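Gripper keeps dropping round things – any ideas?
Posted by Darragh Tully, September 27, 2022

Our student project is bin picking with a KUKA arm. Blocks are fine. Anything curved is given a fond squeeze and let go. We've logged 500 tries and our supervisor has stopped asking. 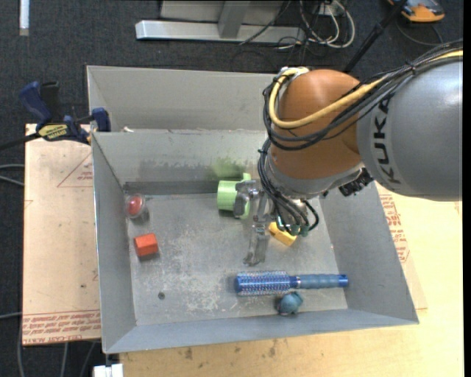
We close at the same speed for everything. Is that daft?

Yaneth Cárdenas
A bit. Slow the last part of the close and grip across the widest point. Fresh rubber on the fingers got our club from 2 good picks in a row to 90.

Jhonatan Agudelo
Have you tried only picking blocks?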